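The Floor Is Where the Blocks Go

Foam puzzle mats have become the standard play surface in family rooms, and small cubes are still what ends up on them. A look at how the two get along.

By the features desk, January 2019

The foam floor tile has had a long run. It started in gyms and day care centers, moved into basements, and now turns up in living rooms, usually in blue or gray and usually in fewer pieces than the family first bought. It costs less than a rug. It can be carried to the bathtub and hosed off. When one tile gets chewed or torn, the rest stay in service.

Small blocks have been around much longer. We spent several weeks with both, using mats from Ilberg and Zenden and three sets of cubes, and talking to parents and preschool staff about what they keep and what they give away.

Start with the floor

Tile size matters more than most buyers expect. A large tile leaves fewer joints, and joints are where small towers fall over. The seam is a jigsaw line of rounded tabs, and even when it is pushed together well there is a slight ridge. A cube set down in the middle of a tile sits flat. The same cube placed over a joint can rock.

Texture is the other thing to check. A fine grain gives a cube enough hold that it doesn't slide when a sleeve brushes past. A deep diamond pattern looks sturdy in the store but makes stacking harder, and it holds crumbs.
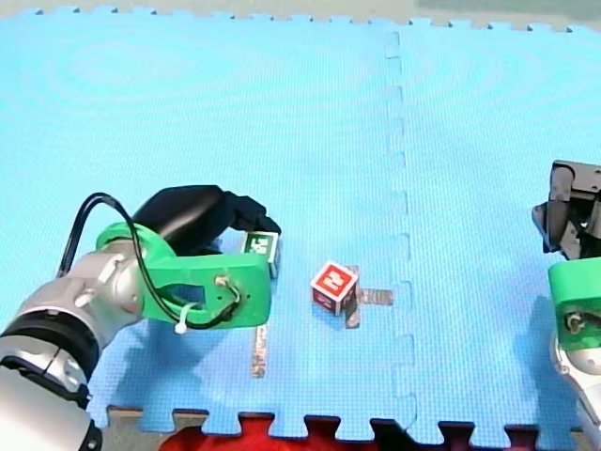

Edges, finished and unfinished

Most sets come with border strips that turn the toothed edge into a straight one. Most families lose them. The Zenden set we used had strips that popped off whenever a vacuum came near, and by February of last year, one preschool director told us, hers were all in a closet. The open teeth did no harm. They do curl a little after a season or so, and anything pushed under them stays there until the mat is lifted.

Lifting it is worth doing more often than the package suggests. Dust works down through the joints, and a damp subfloor can mark the underside. We took ours up every two weeks, wiped both sides with dish soap and water, and let the tiles stand against a wall overnight.

Tape is a useful addition. A strip stuck to the foam gives children a starting line, a road, or a place where the blocks live at the end of the day. Reflective tape shows up well in low light and peels off more cleanly than masking tape, which left a gummy patch on our Ilberg tiles that took most of an hour to get rid of.
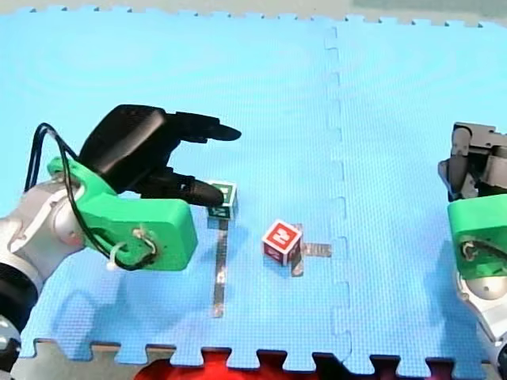 The parents we talked to were split on how long tape should stay down. Some change the layout every weekend. Others leave one line in place for months and let the children decide what it means – a river, a wall, the front of a store.

Choosing the cubes

Cubes with a pale border around a colored face are easier to pick out against a plain mat, and the border helps a young child line up one edge with another. Green and red both stand out on blue foam. Dark blue cubes disappear, as we learned with bare feet.

Markings are a matter of taste. Letters get used for spelling for a short while and then become decoration. The Moradi set we tried came with 90 cubes in a cotton bag, which was more than any child in our group wanted at once. Four or five on the mat kept them busy longer than the whole bag did.
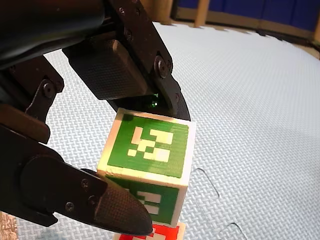 A green-and-white cube, held close.

Grip is easy to overlook. Very smooth cubes slip out of small hands and slide off each other. Slightly rounded corners are kinder to the foam, too. Sharp ones leave dents that take a day to come back out, and some never do.

Keeping it in order

The best storage we saw was a shallow tray kept beside the mat. Deep bins get tipped over. At Skilell, a play library that lends blocks to families by the month, staff counted 2,694 cubes going out last year and 2,637 coming back. They consider that a good year. The missing ones tend to be under sofas, and a few arrive by mail long after the loan has ended.

Wash cubes by hand in warm water and dry them right away. Keep them off the mat until they are dry, or the foam will hold the moisture underneath them.
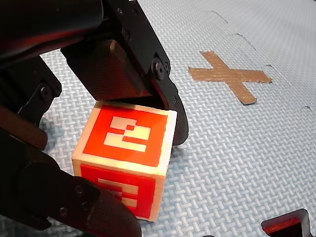

How many tiles does a family need?

Start with 4 large ones. That makes a square big enough for two children and a tray, and it fits in most rooms without moving the couch. Buy any extra tiles at the same time, as the blues vary from one batch to the next and the tabs don't always match between brands.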